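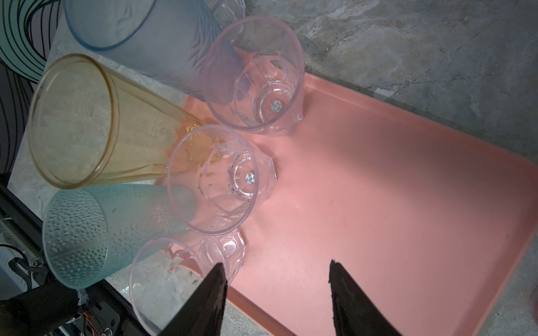

The gripper incident: stuff people keep asking me

Since my post in February I've had the same handful of emails over and over, so I'm putting the answers in one spot. If you run a Closero gripper on a Trokel controller, please read at least the first four. If you're only here for the sore finger story, that's the second one.

What went wrong, in plain words?

The gripper closed when I didn't expect it to. I'd hit the stop button, the arm (she's called Millet) froze like she should, and I cleared the jam by hand. Then I released the button, and the gripper ran its homing move straight away, fully shut, with no prompt and no beep. The arm hadn't moved a millimetre. I'd been so busy watching the arm that I had pretty much stopped thinking of the gripper as a thing that moves by itself.

Were you hurt?

A bit! My left index finger was between the pads, nudging a tumbler that had rolled. I got a blood blister and a nail that went a truly awful colour. No break, no stitches, and I was back typing the same afternoon. Lucienne Chevalier, who shares the workshop with me, made me go and get it looked at anyway, and she was right to.

Isn't the stop button supposed to prevent exactly this?

It's supposed to stop things, and it did. The trouble was in the restart. My stop circuit cut power to the gripper, so when I twisted the button back out the gripper woke up as if it had just been switched on for the day, and waking up means homing. The arm waits for a reset on the Trokel panel before it'll do anything. The gripper didn't wait for anyone. I wired it that way myself, out of the same supply, because it was tidy and used one less relay. Not my proudest bit of wiring.

How hard does it squeeze?

My working grip for the tumblers is set to 13 newtons, plenty for something that light. Homing ignored that setting and used its own, which on my unit was 70. I had never looked at it. It's on a different page of the setup menu, under a heading I'd assumed was about calibration, and I suppose it is, but it's also about how much your finger is going to hurt.

What were you running at the time?

A tidy-up routine. Plastic tumblers of different shapes and colours, a pink tray, pick one up, put it down, go again. It's a great little job for finding out what your grasping is bad at, and mine is bad at plenty. The fault has nothing to do with the job, though. It would've done the same over an empty bench.

So why did it jam in the first place? 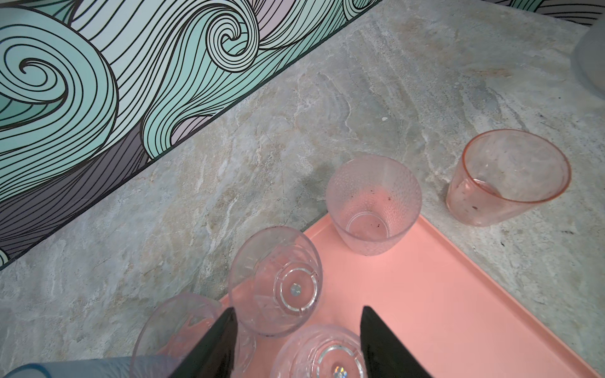
Bad grasps, mostly, and that's a separate problem from the homing one. My grasp planner wants a nice clear rim to aim at, and it gets overconfident when it thinks it has found one. An upside-down tumbler is the classic trap. The cut-pattern one at the fingertips has its base facing up, with a ringed foot and a sparkly gem-like middle, and a ring is a ring as far as my code is concerned. It reads the foot as an opening, tries to put a finger inside, and pushes down on solid base. Then the force limit trips and I wander over to sort it out with my hand, which is how you end up with a story like mine.

Do the see-through ones make it worse?

Yep. The depth readings go right through the clear ones and pick up whatever is behind, so the planner thinks the wall of the cup is somewhere it isn't. Tinted ones are a bit kinder. When they're lying on their sides in a heap I get the most stalls, and I've started giving those a slower approach speed - 40 millimetres a second - so a miss is a gentle bump. I'll do a proper write-up on clear objects some other time.

What did you change?

The gripper now has its own relay, and it only gets power back after I've pressed reset on the panel. Releasing the button does nothing at all by itself. I also brought the homing force down to match the working one, and set homing to open outward, which my firmware allows (check yours, the older one I had before didn't have the option). Then there's a 2 second buzzer before anything moves. Lucienne hates the buzzer. The buzzer stays.

And I clear jams with a wooden spoon now. I'm completely serious. It hangs on a hook beside the panel.

Can I fix it in software only?

You can make it better, but I wouldn't leave it there. A script that tells the gripper not to home is only any good if the script is running when the power comes back, and on my setup the gripper boots well before the controller is ready to talk to it. Change the settings stored on the gripper itself, then do the wiring. If you're not comfortable with the wiring, get someone who is. I had mine checked by a sparky before I switched it back on.

How do I test mine without using my finger?

Cardboard tube, the kind from inside a paper towel roll. Get the gripper part open, stand the tube between the pads, hit stop, step back, and release the button. If the tube gets squashed before you've pressed anything else, you have my problem. Try it from a few different positions, and again after the whole thing has been off overnight. Mine behaved differently from cold, and I still don't know why.

Does this affect the Fikow adapter plate?

No, the Fikow plate is only a lump of metal with holes in it. A few people asked because it's in my parts list right next to the gripper. Do check where your cables run when you bolt it on, though. I had one of mine rubbing for months and only spotted it while I had everything apart for this.

Did you tell the manufacturer?

I did, and sent them my wiring sketch, embarrassing bits included. I haven't heard anything I can pass on yet. When I do I'll add it to this page.

Can I have the wiring sketch?

Sure, email me and I'll send it. Please tell me which gripper firmware you're on when you write, so I don't send you the wrong version. And it's drawn in pencil with a coffee ring over the relay part numbers, so ask if you can't read them.

Is the nail all right now?

Growing out nicely, thanks. The purple bit is almost at the tip.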